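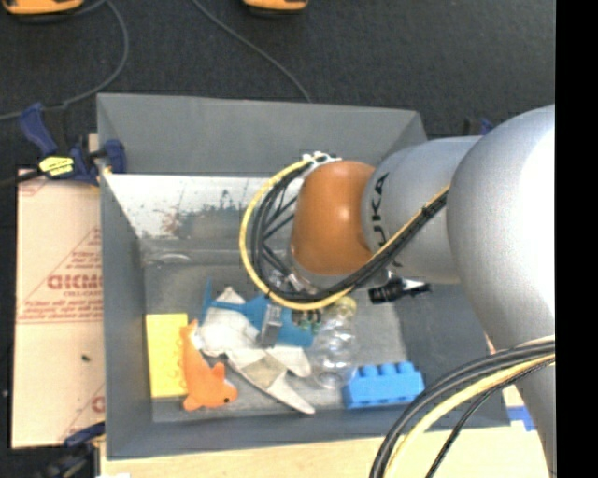 Bras KUKA au-dessus d'un bac gris.

4. Remplacer le moteur de ventilation et remettre le faisceau en état

Bon, on attaque la partie que tout le monde repousse. Si vous avez suivi la section 3, la planche de bord de votre Radebe est déjà dégagée côté passager et la boîte à gants attend sur la banquette arrière. Sur la mienne, une deux portes achetée en mars à Gunhild Bach, le ventilateur ne tournait plus qu'en dernière vitesse — un grand classique, la platine de résistances était cuite et le connecteur avec.

Attention : débranchez la borne négative de la batterie avant de toucher au faisceau. Je l'ai oublié une fois, j'y ai laissé un fusible et un bon coup de frayeur !

Outillage : une clé de 8, un tournevis cruciforme court, une pince à sertir correcte (pas celle du kit à trois sous), de la gaine thermorétractable et un multimètre.

1. Repérez le connecteur à 2 voies du moteur, contre le tablier. Appuyez sur la languette et tirez sur le boîtier, jamais sur les fils.

2. Regardez l'état des cosses. Si le plastique a bruni ou s'est ramolli, coupez jusqu'à retrouver du cuivre bien rose. J'ai dû remonter assez loin, prévoyez donc une rallonge de même section.

3. Dévissez les vis de 8 qui tiennent le moteur. Celle du fond se cache derrière la gaine d'air et on la sort à tâtons, en râlant un peu.
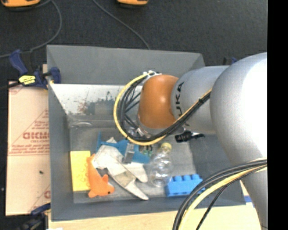 4. Descendez le moteur bien droit, en tournant légèrement vers vous. La cage d'écureuil passe tout juste, et si elle accroche, ne forcez pas : c'est presque toujours le joint en mousse qui a collé.

5. Profitez-en pour aspirer le caisson. J'y ai trouvé des feuilles mortes, un ticket de parking et de quoi garnir un nid.

6. Présentez le moteur neuf. J'ai pris le Clastar, qui se monte sans rien retailler. Themba Pillay, du forum, préfère faire rebobiner l'ancien, et si votre voiture est très d'origine ça se défend.

7. Sertissez les cosses neuves, glissez la gaine, chauffez. Respectez l'ordre des couleurs : fils inversés, le moteur tourne à l'envers et vous souffle une brise ridicule.

8. Remplacez la platine de résistances. Ses vis se serrent à la main, le support est fragile (j'en ai fendu un, merci à Ásdís Bech de m'avoir dépanné).

Note : sur les voitures équipées de la climatisation, le caisson est différent et le moteur sort par le dessous. Ya-wen Yen a rédigé une fiche à part, je ne m'y risque pas ici.

9. Rebranchez la batterie et essayez toutes les vitesses, moteur tournant. Mesurez l'intensité sur la plus rapide : j'ai lu 21 ampères sur la mienne. Laissez souffler 40 minutes puis touchez le connecteur. Tiède, tout va bien. S'il est brûlant, coupez tout et reprenez le sertissage.

Attention : ne montez pas un fusible plus gros « pour être tranquille ». C'est exactement comme ça que le faisceau finit en réglisse.

Ne remontez pas encore la boîte à gants, on en a besoin ouverte pour les câbles de chauffage de la section 5.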